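Cativard floor pick-up kit – hire and sale

Two-finger gripper, wrist camera, arm and wheeled base, sold as one lot or hired by the week out of our Bratbridge unit. Made for picking soft stuff up off hard floors. Clothes, cloths, bedding, dust sheets. Will do other things but that's what it's good at and what we set it up for.

In stock now. Next batch March.

What you get

Arm on wheeled base, charger, spare battery
Gripper with two black tapered fingers, plus 3 spare pairs
Wrist camera, already fitted and lined up
Tablet with the Clillthorpe control software on it, licence included for the first year
Hard case for the arm (base goes on a pallet, sorry, no way round it)

The fingers

Narrow wedge shape, thin at the tip. Get under a fold without pushing it along the floor, mostly. Old Stubbs fingers were blunt and rubber faced and kept shoving trouser legs across the room, so if you've got a Stubbs gripper already, ask about swapping just the fingers. Same bolt pattern. Takes ten minutes with the key supplied.

Soft cloth is the hard bit of this job. No fixed shape, and it's never lying the same way twice. The software looks for a ridge or a twist to close on, then lifts slow. If it misses it backs off and has another go from a different side. You can set how many goes before it gives up and beeps. We leave it on three.
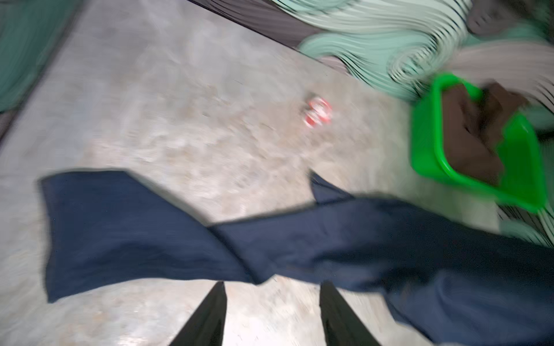

Speed is up to you. Slow setting for the first day while you get used to it, then turn it up. The wrist camera smears when the arm swings quick, so the software waits for the arm to settle before it picks a grab point. Adds a bit to each lift. You can switch the wait off but we wouldnt.

Floors

Bare concrete, lino, tile, all fine. Short carpet ok. Long pile no – fingers catch. Dusty floors are alright but wipe the camera cover at the end of the day, grit gets in the rim.

Will it sort things?

Not by itself. It lifts, carries and drops in a bin or on a table you've marked on the tablet. Telling one item from another is an add-on, still in testing, not selling it yet so please don't ring about it.

Figures

Battery: 8 hours light use, less if you're driving the base a lot
Reach from base: 36 inches
Hire: £400 a week, collected. Delivery extra, depends where you are
Purchase: ask for a quote

Known problems

Very thin nylon slips out of the fingers. Stick-on grip pads help, they're in the case. Heavy wet towels are over what the wrist likes. Dark cloth in a dim room confuses the camera, put a light on.

Fitting and training

Half a day at yours, included with a sale. Hirers get an hour when they collect, Saturday mornings are quietest. Bring somthing with a tail lift.

Returns: 14 days if unused, case and all spare fingers back please.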